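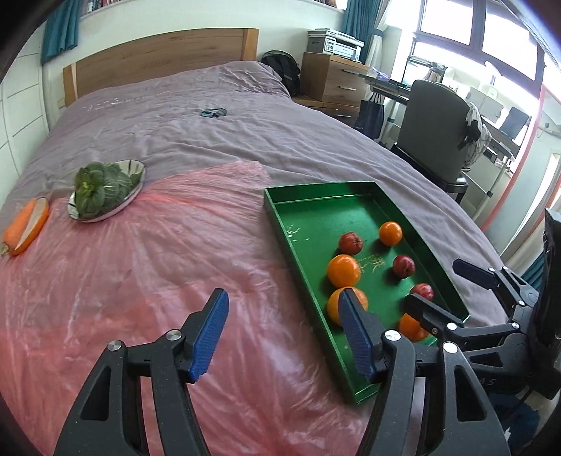

Wanted: three people in Folcombe with a bed, an ordinary kitchen cupboard and a bit of patience with vegetables! I run a small arts project called Clidevura and for the last while I've been making still lifes, the old-fashioned sort with fruit and greens and a nice fold of cloth, only I set them up on beds. Proper, slept-in, duvet-on beds. You put a sheet of plastic down first and then the food goes on top in whatever the house has got, so you might end up with oranges and apples sharing a green tray, a head of bok choy on a shiny silver plate and half a carrot on a little dish of its own. Then we look at it for a good long time, move one thing, and look again. I'd like to do this in other people's homes this summer and I'm hoping one of them is yours.

Why beds? Well, a lot of us in Folcombe live in one room or in something very close to it. When I rented above the launderette my bed was where I ate, did my tax, wrapped presents and sorted the shopping, and I never once saw a painting of that. Painters get a table by a window. I got a mattress and a lamp. A bed is a lovely thing to arrange on, too, it's soft and it's wide and everything sinks in slightly and leans on its neighbour. Oranges roll into the dips. A plate tilts towards you when you sit down beside it (and away from you when you get up, so mind your feet).

What you'd be doing

There are three sessions, each of them 90 minutes, and you can have them on separate weeks or closer together if that suits your shifts better. I bring the food. You supply the bed, the plates, trays, pans and lids, and your opinions.

The first session is a rummage. We go through your cupboards and get out anything with a rim, and I do mean anything: baking trays, biscuit tin lids, the dish that came with the flat. I'm very fond of things that don't match. If you've got a good set put by for visitors I'd sooner you left it there and showed me what you use on a wet weeknight.

The second is the laying out. Plastic first, then the biggest dish, then we argue (nicely). You decide where things go. I've got strong feelings about carrots and I will try to keep them to myself.

The third is for taking it apart and starting again with the same food and the same dishes, which people tend to groan at beforehand and then enjoy a great deal more than the one before. At the end of it you choose which arrangement gets made into the finished work.

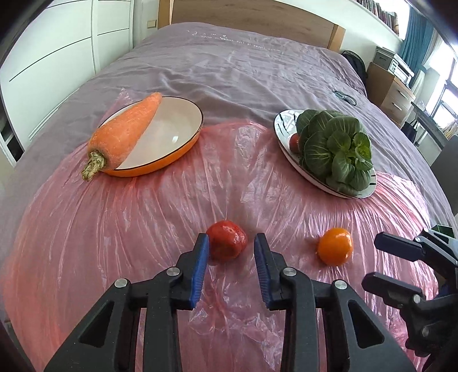
Posted by Clidevura, Folcombe
January 23, 2026
Filed under: Calls for participants

I should say something about the food, since people always ask and then look worried that it was a silly question. It comes from Szulc, the greengrocer at the bottom of the hill, and I go for the lumpy ones. A tomato that's a bit irregular catches the light in several places at once and sits there looking pleased with itself, and a carrot with its dried stem end still on can hang over the rim of a round orange pan and make a long diagonal for you without any help. Mandarins are good for putting down on their own next to something bigger. Bok choy is my favourite of the lot, all those dark rounded leaves with pale veins, and a small red tomato tucked in at the side of it is about as Christmassy as I get.

You keep whatever's left. Do eat it! I'd be upset if you didn't.

The plastic I use is pink and see-through and it creases like mad. I started with clear dust sheets and they were fine and I was bored stiff by them. With the pink, on a purple sort of duvet, the colour underneath comes up through it in patches and the creases go bright along the top, so you get the drapery that the old painters fussed over for weeks and you get it by shaking out a sheet and letting go. Please don't smooth it. I've had more than one helper kindly smooth it for me while I was filling the kettle.

Your room stays as it is, by the way. I'm not after a tidy one. If there's a wardrobe on one side and books on the other and a bag by the headboard and a bit of cable on the covers, then that's the room and it can all stay put. I'd only ask you to move anything you'd be cross to get tomato on, and anything with your address or bank details on it, and to have a think about whether you mind family photos being in the background of something that will hang on a wall.

Who I'm looking for

Anyone over eighteen living in Folcombe or near enough to get me there on the bus. You don't need to have done any art, at school or since. You don't need to own your home or have a landlord who's keen on you. Single beds, bunks, sofa beds and mattresses on the floor are all very welcome, and if you share your bed or your room then whoever you share with has to be happy about it as well. I'll ask them myself before we book anything in.

I'd be particularly glad to hear from people who really do use the bed as a table. Night workers, students, people with a bad back or a condition that keeps them lying down a lot of the day, parents with the cot in the same room. If getting in and out of bed is hard work for you then we can lay the food out around you, with you in it, and I'd love to try that.

Pets are a maybe. Dogs have been fine. Cats and crinkly plastic, I think you can guess, but tell me about yours and we'll see if there's a door we can shut.

What you get

There's a fee of £700 for each participant, paid in two halves, the first when we've done the rummage and the second when we've finished. It covers all three sessions and the use of the finished work in the show and the book. If you're on benefits and you're worried about what a payment might do, get in touch before you decide and I can send you the details in writing to take to whoever advises you.

You'll also have a print of your own arrangement, two copies of the book (it's planned at 122 pages and your bed gets a whole chapter), and an invitation for you and as many people as you can squash in to the opening at Cinine in July. Cinine is the gallery in the old picture house, if you've not been. It's step-free from the side door and there's a loo you can turn a wheelchair in.

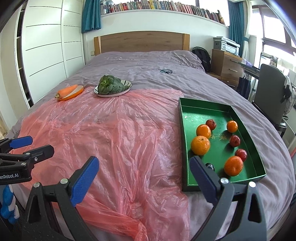 A few things people have asked me

Will it wreck my bedding?
It hasn't yet. Leafy veg is given a shake over the sink first and the citrus is dry anyway. I bring a second sheet of plastic, a roll of kitchen paper and a spare duvet cover, and if something does get stained I'll pay to have it cleaned or replace it.

Do I have to have nice plates?
No. A round plate with dark stripes near the rim is lovely under a heap of greens, with most of it covered and the stripes showing on one side. A green tray with sides on it will hold citrus and small red fruit all together and stop them wandering. I'm happiest with things that were made for some other job, so bring out the lids.

Can I choose the food?
Yes, within reason and within what Szulc has in. Please don't ask for grapes. They go everywhere, I found one in my boot in the spring.

Does the fruit have to be in rows?
Goodness, no. Try the big dimpled orange in front of the smooth one, try a dark red one at the back where it just touches its neighbour, and leave it there for a cup of tea before you change your mind.

My headboard is hideous, is that a problem?
Tell me more about it. I'm all for headboards. A plain wooden one with a bit of an arch to it gives you something quiet at the back, but I've been hoping for buttoned velvet ever since I started.

Will my name be used?
Only if you want it to be. You can be named, use initials or have your chapter called after your street, your duvet or your favourite vegetable. You can change your mind up until the book goes off to be printed, and I'll give you plenty of warning of when that is.

Can we do it in the evening?
We can for the rummage. For the laying out I need some daylight coming in, even if it's only a dull afternoon's worth, so weekends or a day off are better for those two.

How to put yourself forward

There's no form. Send me a few lines, or a voice message if writing isn't your thing, telling me what sort of bed you've got, what you can see from it, and what you last ate on it. A snap of the bed is handy but I won't hold it against you if you'd sooner not. Let me know too if there's anything that would make the sessions easier for you: shorter goes with a break in the middle, somebody with you, me wearing a mask, me not wearing perfume (I don't, but my coat picks things up).

You can write through the contact page on the Clidevura site, or drop a note in the box by the till at Szulc with a phone number on it. I read everything myself and I'll reply to everybody, including the people I can't fit in this time. If I think we might get on I'll ring for a chat and then pop round for a cup of tea and a look at the room, and you're free to say no after that with no hard feelings.

If you're in two minds, have a go tonight. Clear a corner of the duvet, put down a carrier bag and a plate, and see where you'd want the carrot.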